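The Open Day at Wastlow

My aunt had been told to expect 100 people, so she had baked for 100 people, and by eleven o'clock there were tins on the stairs, tins on the piano and one very large lemon cake on top of the wardrobe in the room where I was supposed to be sleeping. I ought to explain that my aunt Tostent (it was her married name, but everyone in the family had used it for so long that I doubt even my uncle remembered the other one) had never in her life thrown open her house to strangers. She didn't care for strangers. She liked them one at a time, at the door, with a parcel.

But the Open Day in Wastlow went from house to house that spring, and the idea was that people should see the new machinery where it might one day be wanted, in kitchens and on landings, and when the letter came asking who would lend a room, she said yes before she had found her glasses. I think she had misread it. I think she thought it was about gardens.

"Hands," she said to me, when I arrived off the bus with my bag. "They're bringing hands, Esposito. You hold them by a handle and they do the picking up. And then the robot learns it from you, if you please, like a child at its mother's apron."

"Where's the robot?"

"Oh, it isn't coming. It lives at Skaltima. It gets it all sent on."

Skaltima was 58 miles off, over the hill, and I remember feeling rather let down, for I was nineteen and had come all that way hoping for something that walked. What came instead was a young woman called Ines with a van and two black grippers wrapped in tea towels, and she drank three cups of tea standing up and asked if she might use the kitchen table. My aunt, who had polished the dining table for a week on purpose, said of course, dear, and went away to be upset in the larder for a little while.

The people did come, though never in the numbers for which there was cake. They came in their good shoes and stood in the passage being polite about the wallpaper. Ines let them in a few at a time and showed them how it was done, and she was very nice about it, very patient - she had the kind of voice that makes you feel you were just about to get it right on your own. You squeezed, and the fingers closed. You let go, and they opened. That was all there was to it, she said, and then the first man in had a go and sent a teaspoon clean under the dresser.

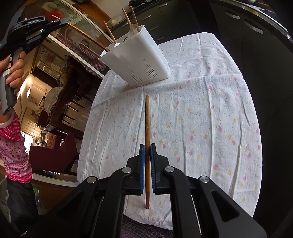 Berhanu Yimer
Contributor, short fiction

The chopsticks were my aunt's idea. Ines had brought a box of wooden blocks, nice smooth ones, and my aunt looked at them and asked who on earth had blocks in their kitchen. She put out the flowered cloth, and she put out the white holder with the spoons and the chopsticks in it, and she said that if this robot of theirs was ever going to be any use to a person it had better learn to put things away. Ines opened her mouth and closed it again, and the box of blocks went back to the van.

So that was the afternoon's work, people picking up one chopstick at a time, and you would not believe how it held them. Pick a chopstick up with your own fingers and you don't give it a thought. Take it up between two blue pads on the end of a black jointed contraption and you become, for a minute or so, a very serious person. The talk would die away in the passage. Grown men breathed through their noses. The doctor's wife got hers upright on its end and held it there, not moving at all, and somebody behind me whispered "Steady!" as though she were on a ladder.

I had my turn at around three. I was dreadful at it. I gripped too late and then too hard, and the chopstick rolled off along a crease in the cloth, and I chased it nearly to the far side before Ines put her hand over mine and slowed me down. "It doesn't mind waiting," she said. I have thought of that since more often than I would care to tell her. I did get it into the holder in the end, leaning badly, and I was so pleased that I went straight out to the stairs and ate a slice of something with walnuts in it.

"Does it get the bad ones too?" I asked her when I came back. "The robot, I mean. Does it see me chasing that thing across the table?"

"It gets the lot," said Ines. "There's 1,774 tries in it already from the other houses, and plenty of them are worse than yours."

My aunt would not have a go. She stood by the cupboards with her arms folded, telling everyone else where they were going wrong, and she was right every time, and it was not until the last visitors had been found their coats and given a tin each, whether they wanted one or not, that she unfolded them. She didn't ask. She put out her hand, and Ines gave her the gripper, and she held it a moment getting the weight of it, the way she did with a new iron.

She did six, one after another. She never hurried and she never dropped one. After the last of them she took hold of a chopstick that had gone in crooked, somebody else's, quite possibly mine, and lifted it out and set it straight.

"There," she said, not to either of us. "That's how we have them in this house."

Ines wrote something on her sheet. Then she asked if it would be all right to come again in June, with the cups this time, and my aunt said she supposed so, but they would have to be the second-best cups, and would Ines please take the lemon cake with her, as her nephew had to go to bed.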